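Drolby wants its name on a race car

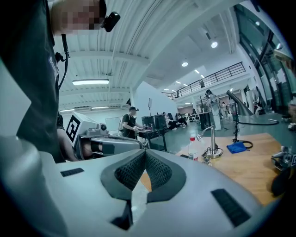
The payments app Drolby says it will be the main sponsor of Noémie Marchal's car next season, and it wants fans to be thrilled. I'd wait. The announcement runs to 700 words and never gives a dollar figure or says how many races are covered. Garen Racing calls it a "multi-year partnership," which could mean 2 years with an exit after the first.

Marchal deserves better backing than she got from Lacroix, whose logo vanished from her hood in September without a word from anyone. Fans who sign up are promised a share of 200 paddock passes. Read the terms first. You have to keep money in the app until the season ends.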